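Dramska beauty college, open day notes. March 10, 2026

Got there late – bus. Signed in, badge, straight into the talk on the instructor course. Almost 50 of us, mostly stylists thinking about teaching.

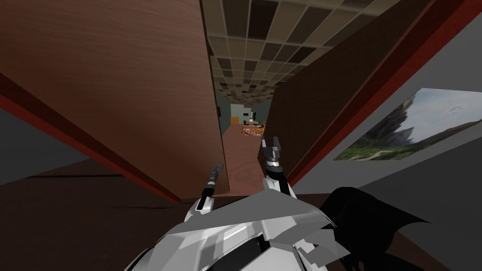

Anitha Pillai runs the nails side and did the talking. Course is 581 hours, evenings possible. Next intake November.

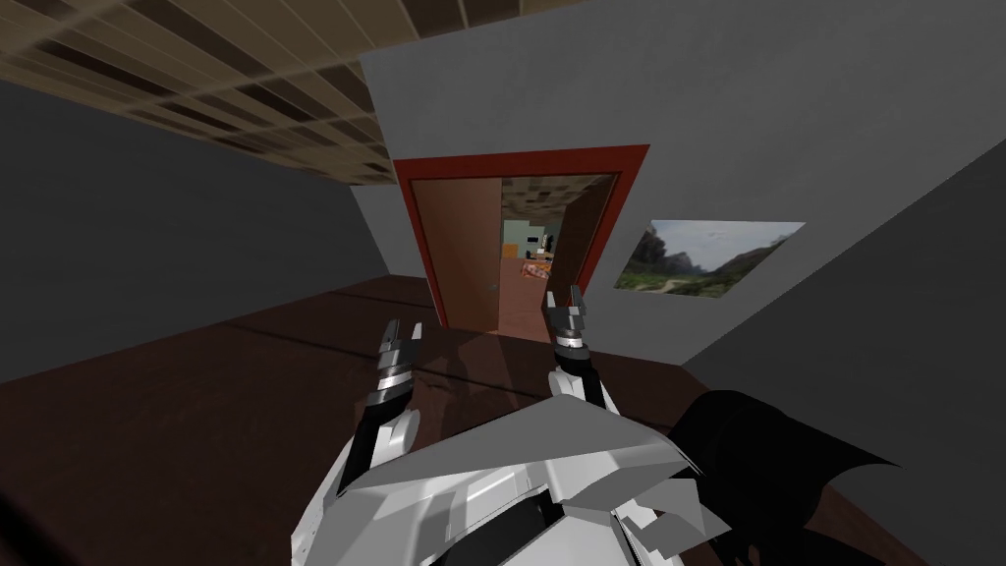

Do you need your own kit? Only for the practical days, the college lends the rest.

Then a facial demo on the Lenz steamer, very quick, couldnt hear much at the back. Moster had a stand with free tint samples, gone by the time I got there. 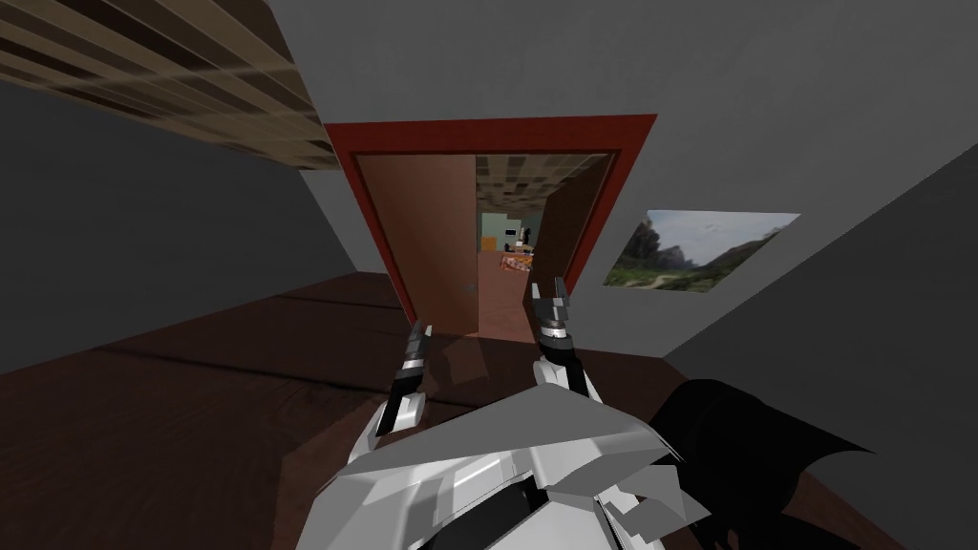
Open day at Dramska

Asked about fees. You pay in 2 parts, first one on enrolment. Brurusov salon takes trainees for placement, apparantly a long list for that. 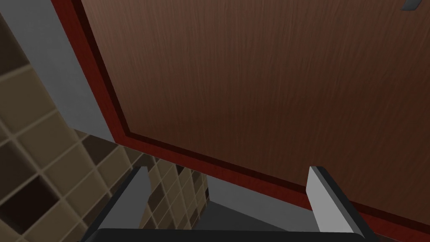 Colour theory was the best bit for me. Warm browns, how to stop them going orange, when to leave them alone. Reddish-brown wood with a deep crimson edge is the sort of pairing I'd try on a client – brown base, red at the ends. Must ring about the evening places.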